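Recording your first kitchen demonstrations on a two-armed bench

A tutorial from the Skalon home robotics pages

So your arms are bolted down, the cameras are talking to the computer, and you'd like to start collecting examples. Lovely! This is the part I enjoy most, although it does ask for a bit of patience, and I'd put the kettle on before you begin. We're going to record a set of rice and tidying-up episodes for Andero, our training set for messy kitchen jobs. Rice is a wonderful teacher. It rolls, it sticks, it gets under things, and no two heaps of it ever look the same.

I'm assuming you have already been through the Trummer calibration page. If you haven't, please do that first and come back, as it will save you a whole afternoon of puzzling over why the left hand keeps landing a finger's width short.

Step 1. Lay out the table

Keep everything well within reach of both arms. A tray or two in the middle, a dish rack to one side and a storage container at the back make a good start. Put a few things in the rack at different angles, and don't be too neat about it. Leave yourself some bare table between the pieces as well - you'll want somewhere for the grippers to come down without knocking into anything.

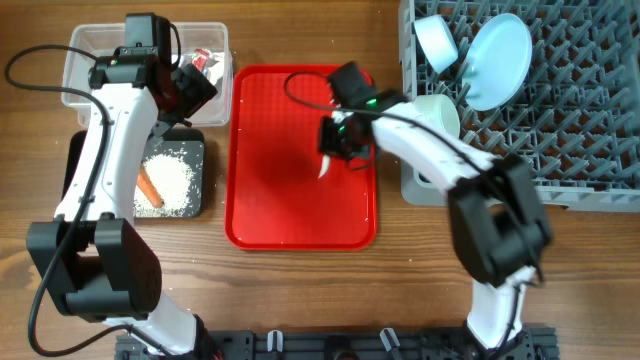

Both arms over the table, with the dish rack on the right.

Before you record, drive each arm slowly out to the furthest object and back again. Watch the cables while you do it. They need enough slack to follow the wrist all the way round, and a loop that looks generous at rest can pull surprisingly tight at full stretch.

Step 2. Check the wrist views

Open Iris (that's our recording program) and bring up the wrist cameras one at a time. I like to hold a gripper over the rice and look for single grains round the edge of the heap. If you can pick those out, the focus will do nicely. A bright middle to the pile is common under a strong lamp, and turning the lamp down a little or bouncing it off a wall brings back some of the detail.

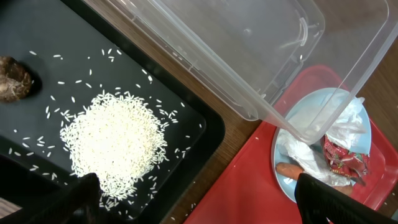 Photo: Skalon bench notes, wrist camera

See how much is going on down there: rice scattered well beyond the heap, a clear container leaning over the red tray, crumpled wrappers on a blue plate. See-through plastic is hard for a learning system, so do include plenty of it, and let it overlap other things now and again.

Step 3. Record in short runs

Each episode gets up to 90 seconds. Press the left pedal to start, carry out the one job written on the task card, bring both arms home and press again to stop. Try to move at a steady, unhurried pace. If you fumble a pick and recover it, keep the episode! Those little rescues are worth a great deal later on. If you forget what you were doing and wander about in mid-air (we have all done it), throw that one away and go again.

After every 3 episodes, change something. Turn the plate, swap a cup for a bowl, heap the rice in another spot. Get some close, crowded views too, where one dish hides part of another and the fingers have very little room to work in.

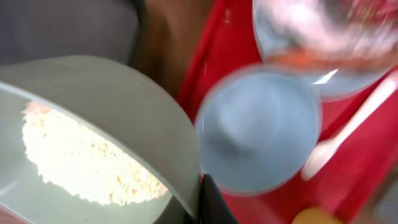 Step 4. Label and save

Type a plain sentence for each episode, such as "pick up the carrot and put it on the plate". Use the same word for the same object all the way through, so a tray stays a tray. Aim for 300 episodes per task before you send anything off for training. Our Andero set stood at 2465 in September, and the early ones took us far longer than the rest, so please don't be disheartened by a slow first morning.

Copy the folder to a second drive before you sweep up the rice.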